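3.2 Surface and drinkware arrangement 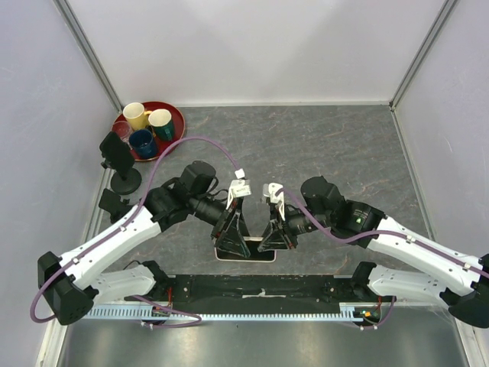 Figure 3. Worktop in the Wenville enclosure, with the drinkware tray in the rear left corner.

3.2.1 Worktop and surround

All arrangements were laid out on a single dark grey worktop with a stone pattern, marbled with thin brownish and whitish veins (Figure 3). The surround is plain: a white wall at the back and pale walls to either side, with grey metal strips at the corners. Patterned worktops are common in the kitchens surveyed by Hubmann, and a plain top would have made small dark items easier to find than they are in ordinary use. The veining is irregular, so it gives no regular grid against which a person might judge distance. Lighting was left as installed, and the soft shadows on the back wall were not corrected for.

3.2.2 Tray and vessels

The tray is round and dark red. It holds four vessels: a pale yellow mug with a cream interior, a dark green mug with a cream-white interior, a dark blue mug that is also blue inside, and a transparent glass cup. The three mugs differ in colour but serve the same purpose, and a household would normally treat them as interchangeable. The glass cup was included as the difficult case. The red of the tray shows through it, and raters working from stills tended to place its outline later than those of the mugs.

The vessels stand close together and leave the right and upper rim of the tray clear. We refer to this as a clustered layout, as opposed to a spread layout in which each vessel has its own share of the tray. Clustering saves space but makes the handles matter more. In Figure 3 the yellow handle points right and the green handle faces the front — two directions of reach within one small group.

3.2.3 Neighbouring items

A black stand with a round base occupies the area in front of the tray, and its tilted panel partly overlaps the tray edge. Overlap of this kind was coded as "shared edge" and kept separate from stacking. Of the 300 layouts collected, 193 contained at least one shared edge. Layouts were coded by two raters working independently, using the Gostano scheme without changes to its categories. Where the raters disagreed, the layout was coded again by Hubmann and the later code was retained.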